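Notes from the Neighborhood

3 min read

The benches are back on Gaillard Street, and I for one could not be happier about it. If you have walked from the library down to the water any time since September you will have noticed the bare concrete pads where they used to be, and you may have done what I did, which was to stand there with a bag of groceries in each hand and sigh out loud. Well, they are back (repainted, a deep green, and a little lower than I remember, though that may be my knees) and on the first mild afternoon every one of them was taken by lunchtime.

I sat on the one outside the old Tradberg bakery for the better part of an hour and I want to tell you what I saw, which was mostly people being nice to one another. A young father was sharing a cinnamon roll with a very small girl who had most of it in her hair. Two men I had never seen before were arguing about whether you can plant peas this early, and when a lady at the other end of the bench said of course you can, she was invited into the argument and stayed in it. I had only meant to rest my feet! By the time I got up I knew the price of seed potatoes at Stidov Hardware, the name of a good piano tuner, and a great deal more than I needed to about somebody's gallbladder.

There is still some grumbling about where the benches face. The old ones looked out at the street, and the new arrangement has two of them turned around toward the shop windows - the thinking was that people would be farther from the bus fumes. I see the point, but I do like to look at the bus. You get a wave from the driver if you are lucky, and you see who is getting off and whether they had their hair done. If you have feelings on this, the street office is taking notes until the end of the month, and you can drop yours through the slot in the side door. Please sign them. Last time there was a whole stack with no names and they could not be used.

A few other bits while I have you. The crosswalk by Skuvutis Park is getting a longer light, up by 10 seconds, and anyone who has tried to cross there with a stroller or a slow dog will be glad of it. The flower cart will be on its usual corner again once the nights stay above freezing. And whoever has been leaving paperbacks on the wall by the post office, thank you, I took the one about the lighthouse and I will bring it back as soon as I find out who did it.

Do write in. I read everything, even the long ones, and the bench letters will run in the next issue as space allows.

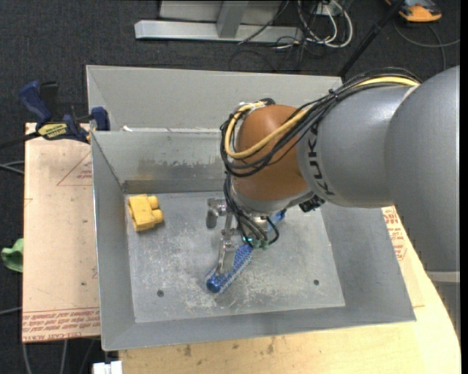
Irina Roman: Please leave them facing the windows! I sat there with my mother and it was the first time in ages we could hear each other over the traffic. She would like an armrest in the middle, though, for getting up.

Contact the newsletter | © 2020 Notes from the Neighborhood | Back to top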